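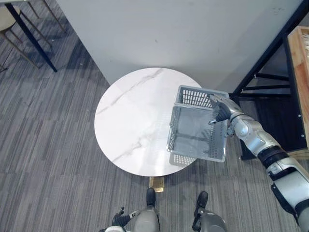
Ein Korb, ein Tisch und die Kunst des Festhaltens

Wer je mit einem Wäschekorb unter dem einen Arm die Haustür aufgeschlossen hat, der weiß, wie viel der Körper dabei ganz nebenbei erledigt: Er lehnt sich ein wenig zurück, verlagert das Gewicht, rückt den Fuß nach. Für einen Roboter auf zwei Beinen ist das alles andere als nebenbei, und genau damit beschäftigt sich die kleine Forschungsgruppe von Druscombe seit dem vergangenen Oktober.

Die graue Plastikschale des Alltags, wie man den Korb dort liebevoll nennt, hält der Roboter mit der rechten Hand am Rand, die Finger darübergelegt, den Daumen nach innen gedrückt, schräg über einer runden Tischplatte aus weißem Marmor. Die linke Hand bleibt frei, und gerade diese Haltung ist für die Forscher so reizvoll (und so lästig!), denn die Last zieht dann nur an einer Seite.

Das Verfahren heißt Skomitz und ist im Grunde rasch erzählt. Arme und Beine werden gemeinsam gelernt, von einer einzigen Steuerung, die 50-mal in der Sekunde entscheidet, was der ganze Körper tun soll. Früher hatte man zwei getrennte Programme, die einander gern ins Gehege kamen: Das eine wollte den Korb heben, das andere wollte stehen bleiben.

Bei der Vergleichsreihe mit dem älteren Ansatz Vieira gelang das Abstellen in fünf von sechs Versuchen, mit dem Vorgänger nur in zwei. Eine kleine Reihe, gewiss, und im Labor spricht man darüber auch mit der gebotenen Vorsicht. Als Nächstes sollen die Körbe gefüllt werden, zunächst mit Handtüchern, später mit Dingen, die beim Kippen ins Rutschen geraten.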